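Brusville housewares test room adds tabletop sweeping to spring schedule

BRUSVILLE – The housewares test room on the upper floor of the Weton building has added tabletop sweeping to its schedule for the spring, covering brushes, dustpans and the small open baskets used to collect what is swept up. The work began in March and will run until the set of 41 brush and pan pairings is complete.

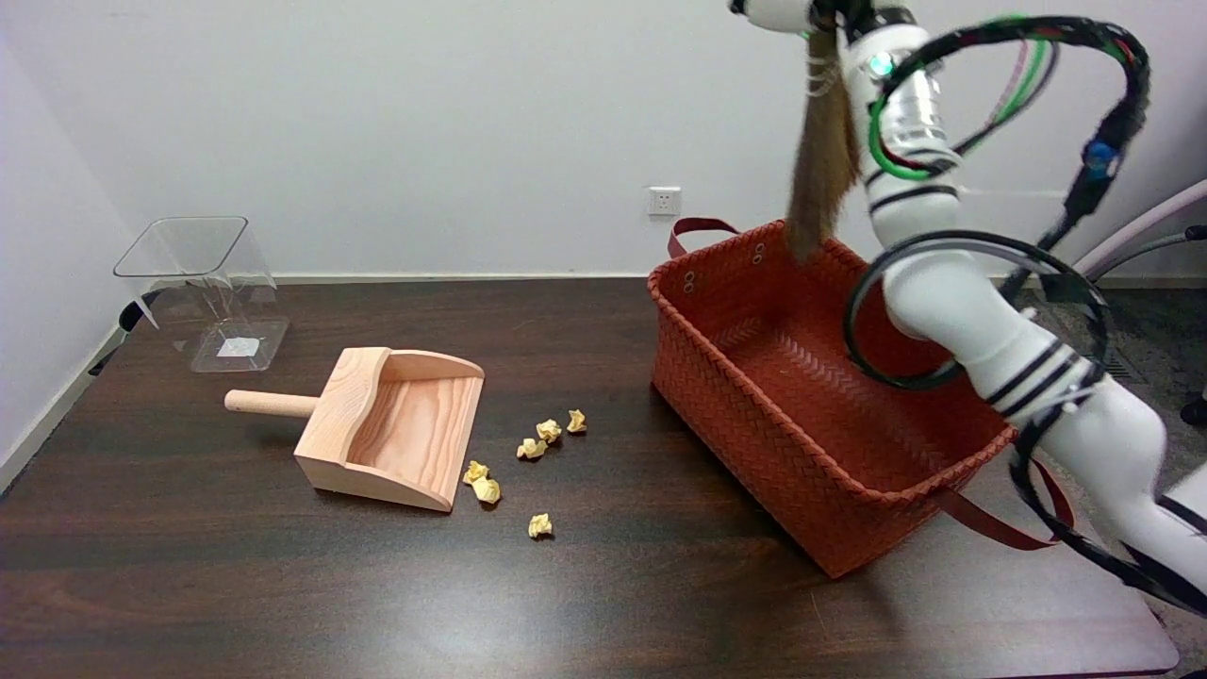
A brush with long brown bristles at a woven basket in the Brusville test room, with a wooden dustpan and crumpled paper balls on the table.

The procedure is short. Paper is crumpled into small balls by hand and placed on a dark wooden table. The balls are moved with the brush onto the pan, and the pan is tipped over the basket. A run ends when all of the paper is in the basket or when 2 minutes have passed. Paper that drops to the floor is recorded as lost and is not put back on the table during the same run.

Paper was chosen over crumbs and sawdust for the first stage. A crumpled ball keeps its shape through many runs, leaves no residue in the bristles and can be seen from across the room. It also rolls, and a brush that pushes too hard at the lip of the pan will send it over the top or off to one side. Finer material will follow in the second stage, once the pans have been sorted by the height of the front edge.

The brushes on the schedule differ mainly in bristle length. Long, soft fibers bend before they move the load and tend to pass over light objects, while short, stiff fibers move the load at once but leave a gap where the table surface is uneven. The room records the angle at which each brush is held and whether the tips stay together. Shed fibers are picked up after each set and weighed.

Wooden pans are being tested alongside sheet metal and molded ones. The main question with wood is the front edge, which has to be cut thin enough to pass under the paper and still hold up to daily use. Vuniron, which is supplying the wooden pans, has submitted several edge profiles. The thinnest will be checked again for chips at the end of the series.

Baskets are scored separately. A rectangular woven basket gives a wide opening on its long side, but the weave matters once fine material is used. A close herringbone pattern is expected to hold more dust than an open one. Strap handles are noted on the record sheet as well. A handle that arches over the rim narrows the space available for tipping the pan, and each basket is tested at more than one angle to the table edge for that reason. The Qiu range of woven baskets has been entered in full.

The room has logged 804 runs so far. Early sheets show more paper lost at the pan lip than at the basket rim, although the figures have not been adjusted for the order in which the pans were used. No ranking will be issued from the first stage alone.

The Weton building dates from 1914, and its upper floor has a slight slope toward the street side. The table was leveled with shims before the first run and is checked each morning. The room is closed to visitors during runs. Record sheets from the first stage can be requested at the front desk after the second stage begins.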